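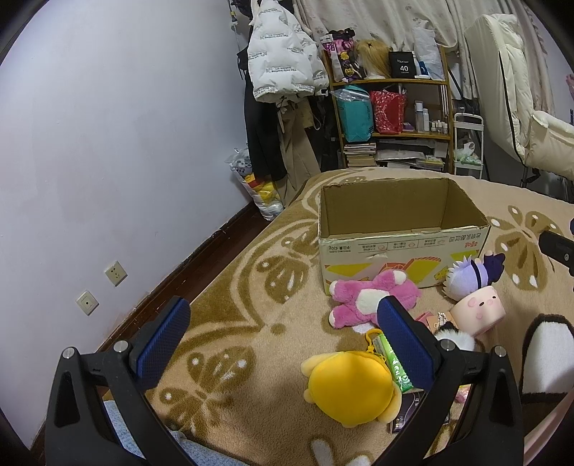 *Two fingers, two blue pads, and a pile of toys next to a box.*

**How do you look after a gripper?**

Grippers pick stuff up. Ours at Wondunano is called Altero – it has two fingers, and each finger ends in a blue pad. See the diamond pattern? Bumps help it hold on. Plush bears are soft, snack packs are slippery, so the pads have to work hard.

Pads get dirty. Fluff, crumbs, sticky stuff. So every 200 grabs – stop and wipe. Damp cloth, no soap. Then 15 minutes to dry.

Next, the screws. Little silver ones. A grown-up checks them with a small screwdriver. Too loose and the finger wobbles. Too tight and the plastic can crack, so go easy.

Worn out pads? Off they come, new ones on. Always change both, or teh grip goes crooked. Our last pair did 3,279 grabs!

Try it: pick up a sock with 2 spoons. Now wrap rubber bands round the spoons and try agian.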